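4. Preparing the bench and connecting the supply

4.1 Before you begin

Read this section in full before the Vilico bench supply is taken out of its carton. The unit must be installed by a member of staff who has signed the site register. Trainees may assist under supervision.

The supply weighs 64 kg with its transit plates fitted. Two persons are required to lift it.

CAUTION: Do not lift the unit by the front rail. The rail is a cable guide and will bend under load.

1. Check that the bench is level in both directions and that its feet are locked.
2. Wipe the surface with a dry cloth. Solvents must not be used.
3. Remove both transit plates and keep them with the carton. The unit cannot be returned to Jendbridge without them.
4. Leave a clear space of 198 mm behind the rear grille.

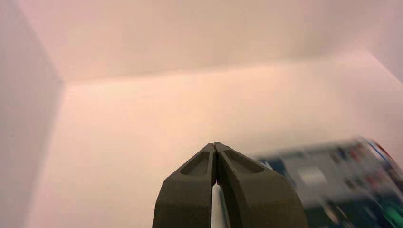 5. Confirm that the wall isolator is in the off position and fit the personal padlock issued to you.

Note: Padlocks are issued by the stores office at Flirach. A padlock may not be lent, and lost keys must be reported before the end of the shift.

4.2 Connecting the supply

1. Route the mains lead along the back of the bench and secure it with the clips provided.
2. Connect the green and yellow earth lead first. Tighten the nut by hand, then by a further quarter turn with the spanner.
3. Insert the mains lead into the rear socket until the collar clicks.
4. Remove the padlock and switch on the wall isolator.
5. Wait about 2 minutes. The green lamp should be steady before any equipment is placed on the bench.

If the lamp flashes, switch off at the isolator and refer to Section 9. Do not open the cover. There are no parts inside that can be serviced by the user.

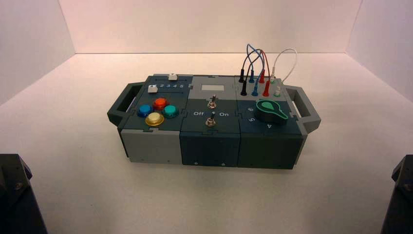 Modular task board with a handle at each end, on a white tabletop.

4.3 Placing equipment on the bench

Equipment must stand flat and must not overhang the edge. Items with a damaged lead, plug or casing are to be labelled and handed to the stores office. Drinks are not permitted at any bench.

CAUTION: Switch off the output before connecting or removing a lead. 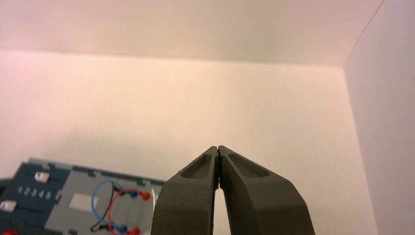 4.4 Recording the installation

1. Enter the serial number from the rear plate in the site register.
2. Record the earth test result and sign the entry.
3. Obtain a second signature from Roswitha Plattner or, in her absence, Maite Urquijo.
4. Attach the Dogbe inspection label to the left side of the casing, clear of the vents.

The earth test must be repeated each January and whenever the unit is moved to another bench. Earlier entries in the register should be left in place and must not be altered.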